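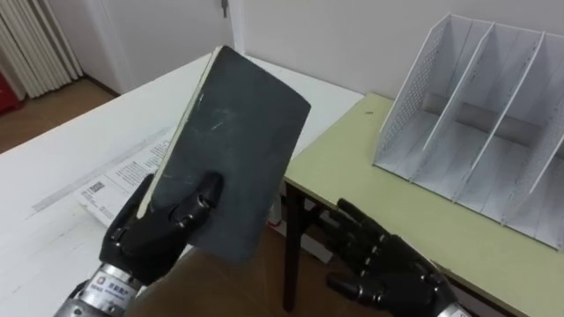 Left hand on the book, right hand waiting by the green table

Teleoperating two hands: how do I teach "pick up the book and stand it in the file rack" without the handover going to pieces?

Asked by jerome_lumbao in Robots and Automation > Teaching by demonstration
01/08/2025
262 views, 3 answers

Hello all! First proper post after months of reading, and I'm having far too much fun with this to keep it to myself.

I'm driving a pair of five-fingered hands by remote control. I wear tracked gloves (Eker, the older wired pair), see through the head camera in a headset, and everything gets logged in Idero so I can train on it afterwards. The task is small and domestic. There's a book on the white table, and it has to end up standing in one of the slots of a white file organiser on the green table next door. The left hand picks up, passes to the right, and the right hand does the filing.

The picking up I love. After a few evenings of it I can get the left fingers round the lower part of the cover with the thumb on the front and bring it upright, and the first time it went smoothly I whooped loudly enough to set next door's dog off. The handover is where it all falls down. I bring the right hand across open, palm towards the book, and then I dither. I can't judge how far away the cover is, so I creep up on it, stop, creep again, and by then my left arm has drifted because I've stopped paying attention to it.

I've recorded 73 demonstrations so far. Lots of them do reach the slot, but when I play them back no two handovers look alike. Some take a couple of seconds and some take ages. The model I trained on them copies the dithering beautifully. It reaches, hovers, and stays hovering, like somebody trying to remember why they came into the room.

What I'd like to know:

Should I keep going to 100 and hope it averages out, or bin the lot and start again?

Is there any trick to judging depth in the headset? With my own hands I'd just feel it.

Where should the book start? I've been putting it down in the same spot every time.

Thanks in advance, and do ask if I've left anything out.

Answer by Brorkov
Accepted by the asker, 31 people found this helpful

What a lovely task to pick, you've got a grasp, a handover and an insertion all in one go! I did something close to it last October with a hardback and a toast rack and made pretty much every mistake going, so let me pass a few on.

First, don't bin them all. Watch all 73 at double speed and keep the ones where the right hand moves in one go and closes. I'd guess you'll keep fewer than half and it'll hurt, but a small clean set taught my policy far more than the big messy one did. Carrying on to 100 in the same style only gives you more dithering. The model can't tell that you were hesitating. As far as it knows, hovering near the book is a step in the job.

Second, take the decision out of the handover. Choose one place in space where it always happens and get both hands used to it. Mine is over the join between the two tables, at the height of my breastbone. The left hand goes there and stops dead. Only then does the right hand set off. While you're learning, say it out loud if it helps, "left stop, right go". I still mutter it.

Depth: look for things that overlap. When your right fingertips start hiding part of the cover you're in front of it, and when the cover hides your fingertips you're behind it. So come in from slightly below with the thumb low, let the fingers disappear behind the cover on purpose, and close. You're using the book itself as the ruler. Tilting your head a little before you commit helps as well, as long as the headset moves the camera (some setups lock it). Do the tilt before the left hand stops, or you'll train in a pause again.

Now the starting position, which I think is the most interesting of your three. 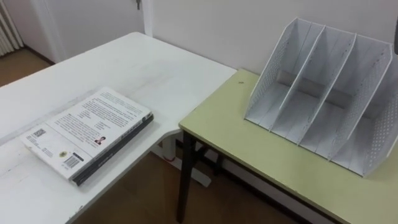 With a book lying flat, the left hand needs a way to get underneath something thin and floppy, and the spine is your friend. It's the stiffest bit and it usually sits a touch higher than the open side. I'd start with the spine at a comfortable angle for your left wrist and do ten or so in exactly that pose until your fingers know it. After that, start turning it. A little clockwise, a little the other way, nearer the table edge, further back, front cover up, back cover up. Covers look very different to a camera, and a policy that has only ever met one side of a book can get completely lost when you flip it over. Ask me how I know!

Do that variation in small steps and keep it to the start of the task. Leave the handover spot alone. That way the model has to cope with variety where real life has variety, and gets a nice steady habit everywhere else.

Sliding the book towards the near edge so it overhangs is allowed too, by the way. Plenty of people treat it as cheating. I think it's exactly what you'd do with a thin book and cold fingers, and it's a joy to watch a robot do it.

For the slot, always file into the same one to begin with. Slanted dividers are kind to you, as you can touch the lower edge of the book down on the base and then let it lean. Touch down, lean, open the hand, straight back out. If you try to post it in from above like a letter you'll be there all night.

Last thing: end each recording the moment the right hand is clear. I used to leave mine running while I took a breath, and then spent a whole weekend wondering why my robot liked to stand and admire its work.

Do post your next batch, I'd love to see how it goes.

Comment from jerome_lumbao
This is brilliant, thank you! Went through them last night and kept 3 out of the first 20, which was humbling. The fingers-behind-the-cover thing worked straight away though. I'd been trying to stay in front of it the whole time so that I could see what I was doing.

Comment from Brorkov
Ha, everyone does! Three good ones is a start. Rename them in Idero now so you don't lose them in the pile.

Answer by pangilinan_workshop
9 people found this helpful

Agree with most of the above. Two additions from our evening group at Pangilinan, where we have had a go at this with various books and a lot of biscuits.

Check the glove calibration before every session, thumb especially. On our Eker pair the thumb creeps after twenty minutes or so of use, and you compensate for it without noticing. Your early recordings and your late ones then have different finger commands for what feels to you like the same pinch. We recalibrate every ten demonstrations. It's dull, and it made more difference than anything else we tried.

Also think about whether you need the handover at all. If the left arm can reach the organiser, you could do the whole thing one-handed and leave the right hand parked. Or move the book over so the right hand can pick it up itself. I know that isn't what you asked, and handovers are great fun, but it's useful to have an easy version working so you know the rest of your pipeline is sound. When the two-handed one fails you can then be fairly sure where the trouble is.

I'd disagree with Brorkov about stopping dead with the left hand, mind. Slow right down, yes. We found full stops made the policy stick there sometimes, particularly when nothing else in view was moving. A very slow drift towards the right hand kept it going. Try both and see which suits.

Comment from Brorkov
Fair point on the full stop! Mine has the previous few joint positions as input, so it may be getting away with it.

Answer by gadgetgran62
1 person found this helpful

No idea about the gloves but can't you just program it? Measure where the book is and where the slot is and tell it to go there. My grandson did one with servos that put a pencil in a mug and it never missed.

Comment from pangilinan_workshop
It works nicely as long as the book is always in the same place! The fun starts when someone puts it down crooked.

Comment from jerome_lumbao
I might do that for the very last bit into the slot, as the rack doesn't move. Pencil in a mug sounds great, I want to try that one next.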